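Kinddale College Robotics Course: Spring Gallery

The pages of this gallery record the work of students on the introductory robotics course at Kinddale College during the spring term. The course is open to students in their second year and is taught by Hülya Ertürk, with workshop support from Gwawr Wynne. It runs from January to the end of May and ends with a shared project, in which each group writes a program that allows a household robot to find its way through a furnished home and to bring a named item to a given place.

For the first half of the term all work is done in simulation. Students use Honadik, the department's own set of simulated rooms, and do not move on to the machines in the Mullton Building until their programs have passed the set trials. Each trial places the robot at a new starting point. Sessions last 90 minutes, and groups are expected to keep a written log of every change they make to their code.

Visitors should note that the gallery is arranged in the order in which the work was carried out. The notes were prepared by the students and edited by the department.

Room plans and starting points

Before any program is written, each group draws up a plan of the room by hand and marks the places where a robot might turn safely. The plans are then compared with the simulated room. Several groups found that they had allowed too little space near chairs and had to draw their routes again. Gwawr Wynne asked that the first drawings be kept with the later ones, and both sets are held in the course folder.

The living room trial

The living room was set as the second trial, in March. Groups were given the room without a list of its contents and were asked to decide which surfaces a robot would need to check, and in what order. Most groups began with the tables. The Ekinci group (so called after the prize its members hope to enter) chose to begin with the doors, on the grounds that a robot must know where a room ends before it can search it properly.

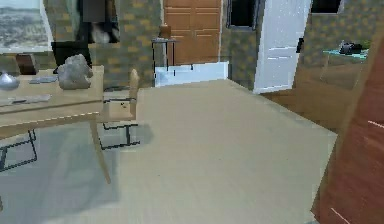
The simulated living room used for the second trial, with the wooden table and chair to the left and the glass-topped table to the right.

Objects of uneven shape proved harder to deal with than expected. The large grey object on the wooden table, which looks like a rock, was the subject of much discussion, and two groups wrote separate rules for lumpy items. Flat items were also difficult, as a program which looks only for height will tend to pass over them. The glass table was discussed in a session of its own, in which Hülya Ertürk spoke to the class on clear surfaces and the errors they can cause in depth readings.

Floor coverings were considered at the same stage. The room has a grey-blue rug beneath the table and chair and a plain beige carpet over the rest of the floor, and groups were asked to state in their logs whether their route crossed from one to the other. No marks were taken away for crossing, provided that the choice was explained.

Test runs

Once the room had been studied, the programs were left to run overnight on the department's computers. The class completed 4000 simulated runs over the term, of which 2258 ended with the robot at the correct surface. A further 1037 were stopped early by the student in charge, usually after the robot had become caught in a corner. The remainder ran out of time. Full tables of results are kept by the department and may be seen on request.

The most common fault was a simple one. Programs which had worked well from one starting point did poorly when the robot was turned to face a wall. Groups were encouraged to share what they had found - in some cases whole sections of code were passed from one group to another, with the names of the authors kept at the top of the file.

Moving to the workshop

Groups that had passed all four trials began work in the Mullton Building after the Easter break. The workshop is smaller than the simulated rooms and is furnished with pieces lent by the college. Students are reminded that closed shoes must be worn and that the stop button must be tested at the start of every session.

Work from the workshop stage will be added to this gallery at the end of the term. Requests to use material from these pages should be sent to the department office, marked for the attention of Gwawr Wynne.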